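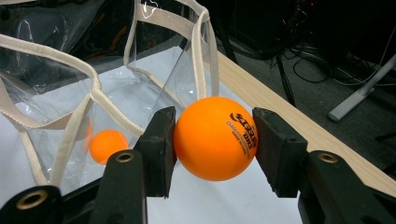
Ball hard to see behind the end line: change the lights or the ball color?

Print this page | E-mail this page

netcord_31

I am trying to fix the lighting over a table tennis table in a rented hall in Sekcombe. The room is 31 feet long with a light maple floor and cream walls, and there are 6 Varela flat panels in the ceiling, all grouped over the middle. With a borrowed meter I get 425 lux on the table surface at the net and 128 lux at standing chest height where a player waits for a deep return. Players report losing the ball on the way back, mostly against the far wall. We use bright orange balls marked D40+, glossy, with dark print on one side, and I have wondered whether the shine is part of the trouble. The panels cannot be moved without the landlord's permission. I can add fixtures on the existing track at each end, or I can buy white balls. Which should come first? Also, does the "40+" matter here, or would older balls show up any better?

Posted July 13, 2019

2 replies

halfvolley

Get white balls, they are cheaper than lights. We had the same thing at the Nokstead gym and just switched. If white doesn't work go back to orange. I would paint the wall too if they let you.

lowbounce

Lights first. White balls against a cream wall will probably make things worse, so I would not follow the reply above unless the wall is changed at the same time.

There are two separate problems in your numbers. The first is level. 425 lux on the table is usable for casual play, although competition rooms run a good deal brighter. 128 at the waiting position is low. The second is the ratio. A ball coming off the far side leaves a bright zone and enters a dim one in a fraction of a second, and the eye does not adjust in that time. Players describe this as "losing" the ball. Bringing up the ends will help more than adding to the center.

Before you buy anything, check how you are holding the meter. Table readings are taken with the sensor lying flat and facing up. At chest height, a reading with the sensor facing up tells you little about what the player sees. Take a second one with the sensor vertical and facing the net, then turn around and take another facing the end wall. Write all of them down with the position marked on a floor sketch. Repeat after dark with the blinds closed if the hall has windows. If you measured in the afternoon, daylight may be covering a worse figure.

For the track, use wide-beam heads aimed at the upper part of the end walls. Do not aim them down the length of the table. A bare lamp in the line of sight of someone following a lob is worse than a dim room. Match the color temperature printed on the panels. A warm lamp on a cream wall shifts the background toward yellow and takes away some of the contrast that an orange ball depends on. If the new heads are on a dimmer, run them at full output first and look for flicker. Cheap dimming shows up as a broken trail behind a fast ball.

On background: the usual advice is a dark, matte surface behind each end, in blue or green. Freestanding barriers or a hung cloth will do, and neither needs the landlord. I used an offcut of Werkska curtain lining, dark green, hung from a wire. It should reach well above head height for the taller players. With a dark background either ball color works, and then the choice is down to preference. The floor matters too. Low balls are seen against it, and light maple is kinder to orange than to white.

On gloss: a shiny ball shows small highlights from the fixtures. I have never found this to be a problem in play, and new balls lose the shine with use.

On the marking: 40+ means the plastic ball, which is very slightly over 40 mm across. The older 40 mm balls were celluloid. The size difference is too small to affect how easily you see one. Celluloid also burns readily, so I would not buy a box of old stock to keep in a rented hall.

My order would be cloth, then track heads, then measure again. Leave the ball alone until that is done.

netcord_31

Thanks. The vertical reading facing the net is much lower than the one I posted. Will hang cloth at the window end first. The track has no dimmer.

Search help topics Enter keywords Go

Contact us | Copyright 2019 | Back to top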